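My job at Ronelico is looking after a robot named Semo. It has two arms, and every morning I give them a checkup, kind of like brushing their teeth!

First I wipe the gripper fingers with a soft cloth. Dusty fingers slip, and a lid with a round knob is hard enough to hold already.
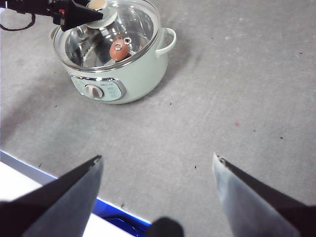

Next I wiggle each cable (gently!) and check the screws. After 100 lifts I check them all over again. If a finger is bent, I pop on a new one and Semo gets back to practicing.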